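Module 4: Handling and Sensing
Handout 6 — Comparing hand-held grippers on household objects
Course leader: Maysoun Akl. Laboratory supervision: Mulugeta Hailu.

Purpose of the session

Students will compare two hand-held grippers, the Camach and the Nirka, on the same set of everyday objects and under the same conditions. Both are operated by hand and carry a camera that looks down past the fingers towards the work surface. The recordings are used again in Handout 8, where the movement of the fingers is reproduced on the bench arm. Poor recordings made now cannot be repaired later, and groups are therefore asked to give as much care to the camera view as to the grip itself.

Handout 5 should be read beforehand. Students who missed the safety briefing may observe but may not operate the bench arm.

Background

A parallel gripper holds an object by pressing on it from two opposite sides. Whether the object stays in place depends on how hard the fingers press, how much friction there is between finger and object, and how much of the finger surface is in contact. Pressing harder is the easiest change to make and often the least suitable. A thin plastic wall bends under load, and a bent wall touches the finger along a narrow line instead of across its full face. The outer edges of the finger may then do most of the work.

Friction can be raised by changing the covering of the finger. Smooth rubber holds well on dry, clean plastic but loses much of its grip when dust collects on it. A grainy covering is less easily upset by dust, though it may mark soft surfaces and makes small sideways corrections more difficult. Both coverings are available in the laboratory. The covering in use must be written on the record sheet before the first trial.

Shape matters as well. Objects with a rim or a rounded corner offer several possible grasps, and these do not behave alike. A grasp across two flat walls is usually steady. A grasp that includes a corner tends to turn the object as the fingers close, and the operator may correct for this without noticing. Such corrections appear in the recording and will be copied by the arm.

Before closing the fingers, the operator should have both contact faces in view, with clear space between them. The approach is judged from the camera view alone.

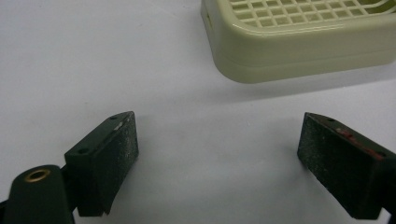
Photograph: Handling Laboratory teaching collection / M. Hailu

With the jaws open and the tray still well beyond them, the two textured pads can be compared directly, and the near corner of the tray gives a useful reference for lining up the approach. The rounded corner and the stepped lower rim should both be considered when choosing a grasp. Fingers brought down too low will meet the flared base first and may push the tray away before the pads reach the wall. The raised grid on top offers narrow ribs, and gripping by these is not permitted in the first part of the session.

Attention is also drawn to the wear along the upper edges of the fingers. Marks of this kind do not in themselves affect the hold, but groups should examine the pads closely before starting and report any lifting or loose grain to the supervisor.

Procedure

1. Clean the table and both contact faces with a dry cloth. Do not use spray.
2. Place the object inside the marked area of the bench and check that it appears in the camera view.
3. Begin recording. Hold the gripper still, with the jaws open, before moving.
4. Approach at a steady pace, close the fingers, lift the object to the height of the guide post and hold it there.
5. Lower the object, open the fingers fully and withdraw along the line of approach.
6. Stop recording and complete one line of the record sheet.

Each group carries out eight trials per object with the first gripper and then repeats the full set with the second. The operator should not change between the two sets. If a trial is spoiled by a fault in the recording, it is to be repeated and the spoiled file kept, marked with the letter S.

Recording the results

A trial is entered as held, slipped or dropped. "Slipped" means that the object moved against the pads but was still held at the end of the lift. Where members of a group disagree, the recording is to be consulted and the decision noted.

In the April session the class completed 89 valid trials with the Camach gripper, of which 47 were entered as held. Students should not treat this as a target. The pads were changed part of the way through that session — an error in planning which the present procedure is intended to prevent — and the two parts cannot fairly be added together.

Questions of camera position, including the choice between the Juvlow mount and the fixed bracket, are covered in the Mitsotakis-Vlachou reader, chapter 6.

Submission

One report per group, no longer than four pages, with the record sheets attached. Reports should state which gripper gave the steadier hold on each object and should discuss at least one trial in which the result was unclear. Reports are to be handed in at the laboratory office by 2023-11-30. Requests for a later date must be made in writing to Maysoun Akl.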